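Product Review: Burkora Portfolio Desk, Standard Edition

The Burkora Portfolio Desk is a subscription research tool intended for individual investors who hold shares in the leisure, hotel and gaming sectors. Our office tested the Standard Edition over 27 trading sessions, using a sample account that held 15 stocks.

Setup was completed in one morning. The program imports account statements from most brokers, although two of ours had to be entered by hand. Once the holdings are in place, the main page shows daily gains and losses, dividend dates and a short digest of company filings. 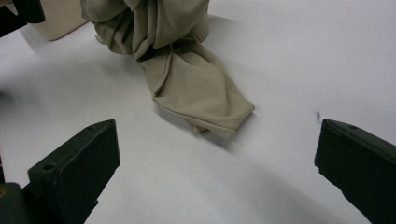 The digest is the strongest part of the product. Earnings reports were summarized within the hour, and debt maturities were listed in a plain table that needed no further work. The price alerts were less dependable – 3 arrived after the market had closed, when they were of little use.

The screening tool covers 2,076 listed companies. Filters for revenue growth and debt ratio work well. Coverage of smaller foreign exchanges is thin, and investors with holdings there may prefer the Gonencombe service, which we reviewed in October.

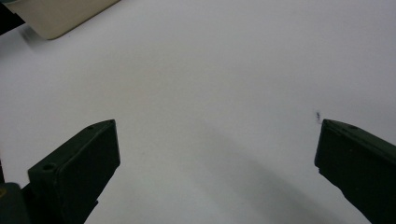 Cost and Support

The Standard Edition is billed yearly, and a partial refund is available during the first quarter of use. Questions sent to the support desk were answered the same day, in clear language. The printed manual describes an earlier version of the menus and should be replaced.

We recommend the product to investors who follow a modest number of stocks and read filings regularly. Active traders should wait for improved alerts.

Comments

dividend_reader: Does it handle reinvested dividends correctly? My last program counted them twice.

Harborview44: It does for me, but check the cost basis after importing.

T. in Ohio: Alerts were late here as well. I canceled and got the partial refund.

Contact | © Cullotthorpe Investor Review | Back to top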